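# Two arms and a beige bowl: a visit to the Gomstead workshop

I went to see the shared workshop in Gomstead, where a home builder has been putting together a two-armed robot, evenings mostly!

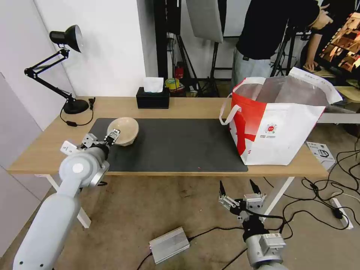 *Left gripper at the rim of the bowl, Gomstead workshop.*

"The bowl's harder than it looks," the builder told me (we'd been chatting for ages by then). "Squeeze too early and it just slides off."

So far it's been 7 months of work and 251 logged tries. I asked what's next. "Shorter cables," came the answer, "and then the second arm gets a job too."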